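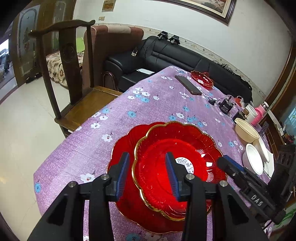 # Flestero Tableware

Hand-guided demonstrations of ordinary table jobs, recorded in people's homes with a pair of hand-held grippers. This is the June release, and we're really happy with how it came together!

Flestero Tableware is the second set from the Flestero project. The first one was all blocks and cups on a lab bench, and policies trained on it fell to bits as soon as they met a tablecloth. So this time we went to real dining rooms, with patterned cloths, shiny rims, price labels still stuck on, and whatever else happened to be living on the table.

## What's in it

| | |
|---|---|
| Demonstrations | 2,618 |
| Homes | 8 |
| Distinct objects | 135 |
| Grippers | two, one per hand |
| Views | one per gripper |
| Licence | research use, see `LICENCE.md` |

Each demonstration is a single go at a single job, from the hands coming in over the table to the hands backing off. The jobs are grouped in five folders:

- `plates_unstack` – take the top plate off an overlapping pair or a pile and set it down clear
- `plates_stack` – the reverse, with the rims lined up as best you can
- `bowls_move` – shift a bowl from one side of the table to the other
- `utensils_sort` – spoons, skimmers and servers into a row
- `table_clear` – longer runs that mix the lot

Scalloped plates are my favourite part of the whole thing. A gripper closing on a wavy rim can land on a bump or in a dip, and the plate behaves differently each time. Watch a few of the `plates_unstack` runs back to back and you'll see people start to favour one spot without being told.

## How it was recorded

The person holds a gripper in each hand and works the jaws directly. There's no arm in the loop and no delay, so people pick it up fast and the motions look natural. Gripper pose and jaw opening are logged alongside the video, and the two hands share one clock.

Oksana Boiko ran the home visits and wrote the prompt sheets. Marta Horobets did the calibration and the clock sync, plus the rewrite of the exporter when the first one kept dropping left-hand poses. Angelica Dumlao checked every run by eye. Every run! She deserves a holiday.

We asked everyone to leave their table the way it normally is. Chargers, bottles, phones, bits of paper, all fine. The only things we asked to have put away were letters and anything with a name or address on it.

## Layout

```
flestero-tableware/
 plates_unstack/
 run_0001/
 left.mp4
 right.mp4
 poses.csv
 notes.txt
 plates_stack/
 bowls_move/
 utensils_sort/
 table_clear/
 splits/
 train.txt
 held_out.txt
```

`poses.csv` has one row per video sample. Positions are in metres, jaw opening goes from 0 (shut) to 1 (fully open), and the origin is wherever the right gripper was when recording began. If you need both hands in a table-fixed origin, run `tools/rebase.py` first.

`held_out.txt` lists 200 runs, all from homes that don't appear in training. Please keep them apart when you report results.

## Getting started

```
pip install -r requirements.txt
python tools/check.py --root flestero-tableware
python tools/view.py plates_unstack/run_0001
```

The viewer plays both hands side by side with the jaw opening drawn underneath. Space bar pauses, `n` jumps to the next run. Melaniia Polishchuk added a slow-motion key (`s`) and it's brilliant for looking at the moment the pads touch a rim.

## Known problems

- Glossy plates throw strong highlights under ceiling lights. Depth estimates on those are poor and we don't ship any.
- The fingers hide part of whatever they're reaching for. Use the other hand's view where you can.
- Some runs in `utensils_sort` have a short gap in the left-hand poses. They're flagged in `notes.txt`, and the check script prints them.
- Left-handed people are under-represented. Keen to fix this next round.
- Floral cloths confuse colour-based segmentation quite badly – petals get picked up as objects. We left it alone because a robot in a kitchen will have to cope with it too.

## Compatibility

The Wotis loader reads the folders as they are. For Vanedness, convert with `tools/to_vanedness.py`, which takes a while on `table_clear` but doesn't need much memory. Support for the older Ostapchuk format has been dropped. If you're stuck on it, Oleksandra Bondarchuk still has the old converter on the `legacy` branch and will happily look at pull requests.

## Contributing

Found a bad run? Open an issue with the folder and run number, and the time in the clip if you have it. New objects are very welcome too, especially lids, jugs and anything with an awkward handle.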